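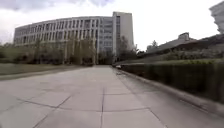 Page last changed: 9/26/25

Unit 4: Demonstration by Remote Control – Outdoor Path Driving

Reading before the lab: course notes, Units 2 and 3. The Botbridge setup sheet is a separate handout and is not repeated in these notes.

4.1 What is being taught

In Unit 3 the task was shown by hand: the operator held the arm and moved it through the motion, and the joint encoders recorded the result. A wheeled base cannot sensibly be taught that way. The operator drives it from a station, sees what the forward camera sees, and the log stores each camera image together with the command given at that moment. A policy is then fitted to map images to commands.

The task for this unit is path following. The robot is to travel along a paved walkway, keep a steady distance from whatever borders it, and stop on request. There is no map and no route planner in this exercise.

4.2 Signals recorded

Each demonstration file holds the following:

Forward image, fixed mount
Forward speed command
Turn rate command
Wheel odometry
Operator state: driving, paused, or correcting
Stop flag

Commands are stored as sent, before the base controller limits them. If you plot commanded and measured speed on the same axis, the measured curve lags. Do not shift it by eye. Use the delay estimate from Unit 2 and note the value in your report.

4.3 Reading the path from the image

On a straight walkway, parallel borders converge toward a vanishing point. In the view at the top of these notes, the hedge, the curb at its foot and the edge of the paving all run toward a point near the base of the tower. When the base turns left, that point moves right in the image, and the reverse. When the base moves sideways without turning, the point stays where it is and the slopes of the border lines change instead. Keep these two effects separate. Most oscillation in student policies comes from treating a sideways offset as a heading error.

Joint lines in concrete need care. A joint that runs along the direction of travel is a useful cue. A diagonal joint is not, and a policy trained on a small set may learn to follow it. The slabs here have both kinds, and the diagonal one crosses the near surface on the left, where it takes up a large share of the lower image. Include passes over such slabs at several sideways offsets.

The lens also bends straight lines outward near the image borders. Either correct all images before training or correct none. Mixing the two within one set is a common source of a constant steering bias.

4.4 Driving procedure

1. Align the base with the path and log two seconds at rest.
2. Drive at constant speed. Steer in small, early inputs.
3. Look well ahead. Operators who watch the nearest slabs tend to weave.
4. If you drift, set the state to correcting before you steer back.
5. Stop fully before ending the log.

4.5 Recovery demonstrations

A set made only of clean driving contains few images taken from poor positions. Once the trained policy drifts a little, it sees views that no operator gave it an answer for, and the error grows. This is the compounding error problem from the second lecture.

The remedy used in this course is to start some passes deliberately off line – too near the hedge side, too near the lawn side, or at an angle – and record the return. Only the return is used for training. The steering that put the base off line must be cut.

4.6 Data set for the lab

The set Isside contains 248 demonstrations. Each has been trimmed to at most 3000 image and command pairs. Hold out 100 complete demonstrations for testing. Do not split within a demonstration: neighboring images are nearly identical, and the test error will come out far too low.

The second set, Kettunen, is for the optional part and uses a different turn rate sign. Check this first.

4.7 To hand in

A plot of commanded and predicted turn rate for one held-out demonstration
Test error with and without recovery data
One page on where the policy fails, with the log index of each failure

Reports are due in October through the Jukier page. Use the file naming from Unit 2.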